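4.2 Night driving and lung complaints in small towns

Most of what we know about young drivers and bad air comes from cities. Villages get left out. Our second survey round (February) went to former spa towns, places that still sell themselves on clean air, and asked people aged 18 to 24 how often they drove with no errand at all. Just driving. We got 315 usable forms back, fewer than hoped.

Recruitment was done by Khondokar and Stasiv, mostly outside the Ceden sports hall and at two gas stations. Refusals not logged at the second station – a gap, we know. Each person filled in the short breathing form, then gave a saliva sample and a list of the last week's trips. Trips under 80 minutes were kept in one group, longer ones in another. Samples were stored overnight and handled in one batch, see Fig. 3 for bench equipment.
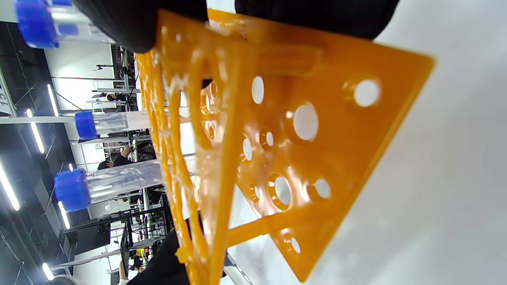 Figure 3. Orange test tube rack.

The trip lists were messier than the forms. Many wrote "around" or "to the next place and back" as destination. Sultana coded these as aimless, Xavier coded them as social, and we went with social where a passenger was named. A rerun using the other rule changed little. Window position was asked too, open or shut, but half the answers said "depends on the music" and we droped the item.

Cough at night was more common among those who drove most. It was also more common among smokers, and the heavy drivers smoke more, so we don't want to push this. In the group of 40 who never smoked the link is weak. Maybe nothing. Pacheco's earlier work in Wundside found the same kind of pattern with a diffrent form, winter only.

One more point on boredom. The question "is there anything to do here after dark" got a plain no from most drivers, also from plenty of people without a car. So boredom alone does not put anybody behind the wheel – having a car does. Bus timetables for the survey weeks are in Appendix B.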